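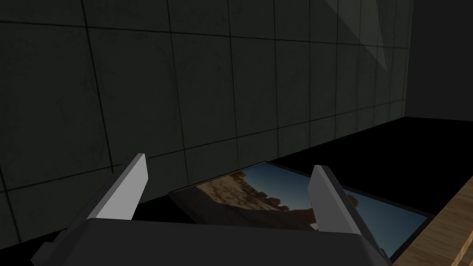 A survey result is a range, whatever the headline says. Cheema asked 1,000 shoppers whether they would switch to its delivery service, and 514 said yes. The press release called that "a majority." Picture the usual 95 percent interval as the two light gray fingers, tilted toward each other but spread apart, with a wide gap between them. The true figure is supposed to sit somewhere in the gap, and here the gap takes in 50 percent. So the word "majority" is doing work the data can't do.

The textbook margin also assumes a random sample. Cheema's shoppers were people who opened an email and clicked. I have no idea how they differ from people who deleted it — and neither does Cheema. Collecting more clicks would shrink the margin and leave that problem exactly where it was.

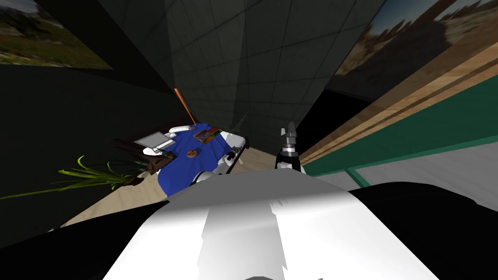 Wording comes next. "Would you switch?" costs the person answering nothing. Stivley ran a similar question in July, added a price, and got a much colder answer. I trust the second version a little more, though saying you'd pay is still a long way from paying.

For section: read the Cheema release and Fouzia Satti's reply to it. Satti is too kind about the email list, in my view. Bring 2 written objections, and at least one must be about who was asked.

27 October 2025
By Arsen Kovalchuk
Filed under: Course Notes, Surveys and Polling
Questions: see Teguh Kwok after section | © Arsen Kovalchuk | Back to top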